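June 2, 2022

Pornus wants to keep recordings of its players' match chat for 142 days, and I think that is far too long.

The company runs Plurkdale, a farming game with a trading market and, in the evenings, a lot of arguing. In May it told players that text and voice from the market rooms would be saved so moderators could look into reports. I have no problem with moderators. I have reported people myself and gotten a form letter back.

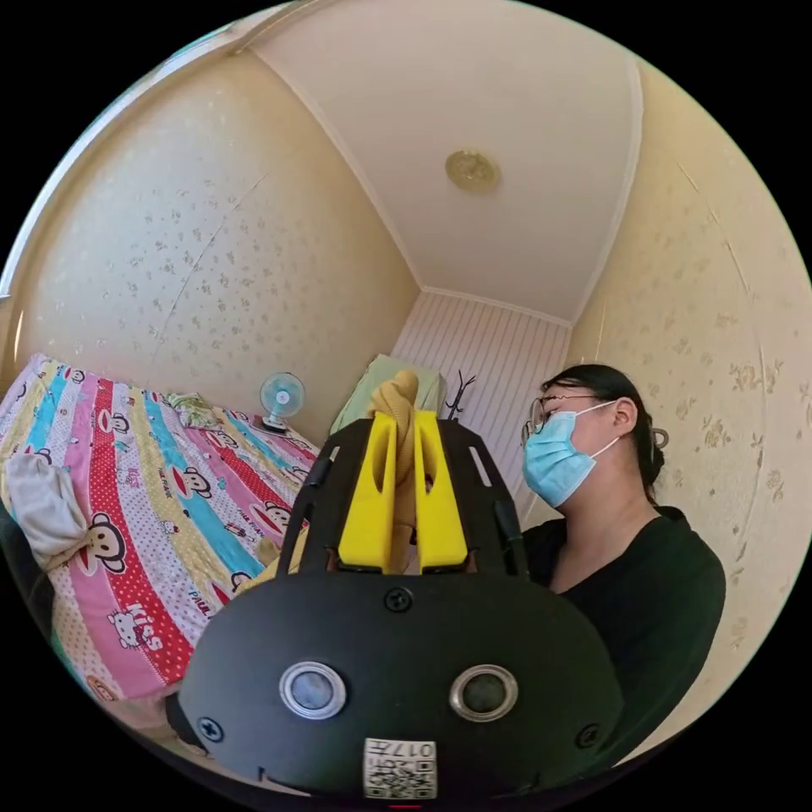 My problem is the length of time. Kirkow, a smaller studio with the same kind of market, deletes chat after a week unless someone files a report. Its players complain about lag and prices. I haven't seen them complain that bad behavior goes unpunished.

Pornus says a longer window helps it spot repeat offenders. A list of past penalties would do that without keeping almost 1000 hours of people talking about turnips. Plenty of those people are kids.
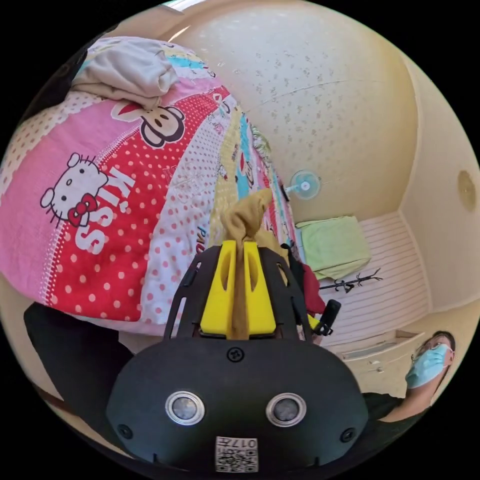 Voice is different from text because it picks up the house. Plenty of us play from a bedroom, next to a quilt with pink and red polka dots, with family walking in and out. A parent asking about a doctor's bill is not part of the game. The policy treats it as if it were - same storage, same 142 days.

Namboodiri, the firm handling the storage, should publish who can listen and when. Pornus should cut the window to two weeks and let players turn voice off without losing access to the market.

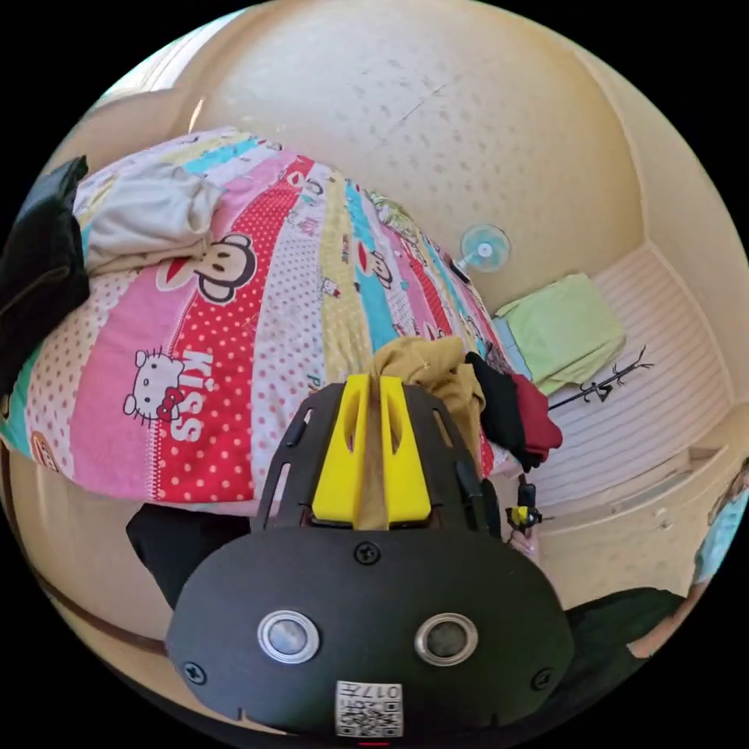 *Yellow fingers, black frame, label 017.*

Until then I'm typing my trades.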